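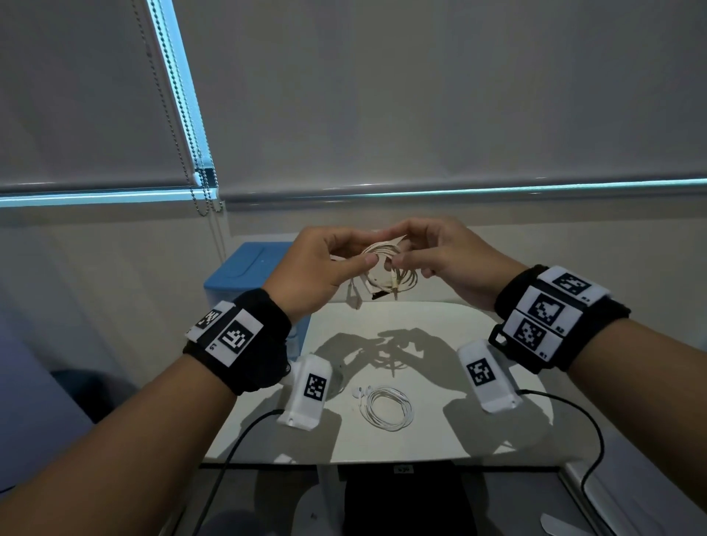 Vol. 40, p. 70

Untangling is a job

Baltasar Mansilla
May 4, 2020

14 shares | 3 comments

I've been reading up on the Gamari kit since December, and my favourite thing about it is how humble the homework is. Earphones! A knotted bundle of cream cable, a pair of hands with marker tags strapped round the wrists, and somebody patiently picking at the loops so a machine might one day do the same (I can barely manage it before my coffee).

The folks at Verora want $1000 for the wristbands and sensors, and plenty of people in Gernville reckon that's daft money for watching hands fiddle. I don't agree. Cable is floppy, it hides behind itself, and you work it by feel as much as by sight – if I were buying, I'd want my robot to learn from that well before it learned to stack blocks.

My one grumble is the thin black cables running off the sensors. Come on, Verora, you're teaching robots about tangles and you've given the wearer two more! Fix that and I'll happily put my name down.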